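Home Visits and Reading Circles: Progress Report to the Mulligan Fund

Dear Kirsten Sutherland and everyone at the Fund,

Thank you, first of all, for your patience over the winter. I know this report is longer than the form asks for, but a lot has gone on since we last wrote and I would sooner you had the whole of it (the good and the slow) than a tidy paragraph.

The reading circles are up and running in both neighborhoods. We bought 500 large-print books with the first installment, and Olanrewaju Abubakar has been driving them from house to house in his own car while we wait for the van. The Brornar circle meets on Sunday afternoons in members' living rooms, and it has grown so chatty that they only got through 2 chapters last month! Nobody seemed to mind, least of all the hosts. 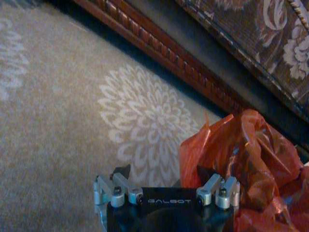
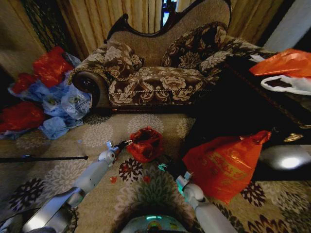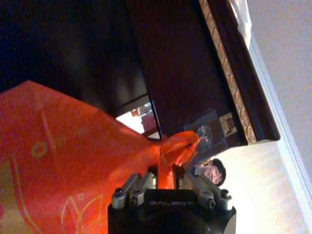
Siltedow, February

The Siltedow circle has been slower to settle. We began with readers who already knew one another from the old library branch, and it took a while for newer neighbors to feel the evenings were for them too. Tâm Triệu suggested that we start with short stories and let people listen without having to read aloud, and that has helped a great deal. We now have 21 regular members there, and several of them have asked for poetry next, which pleased me more than I can say.

On the money side, we have spent $2,181 of the second installment so far, nearly all of it on books, lamps and magnifiers. The van repairs are still waiting on a part, and the garage in Dravitz has promised us a firm price next month. I would like to hold that line open until we hear from them, if you are comfortable with it. Liam Gilmartin has the receipts in order and will send copies with the signed form.

One change to the plan you approved: we had meant to record the stories for members who can't get out, but the sound was poor and the editing ate up whole weekends. Colm Ó Ceallaigh has been reading over the telephone instead, at seven in the evening, and his listeners much prefer it. We would like to move the recording money to phone costs and a decent headset for him.

Between now and summer we hope to train four more hosts and begin a third circle, as long as the van is back on the road. You would be very welcome at any of the afternoons, and there is always cake.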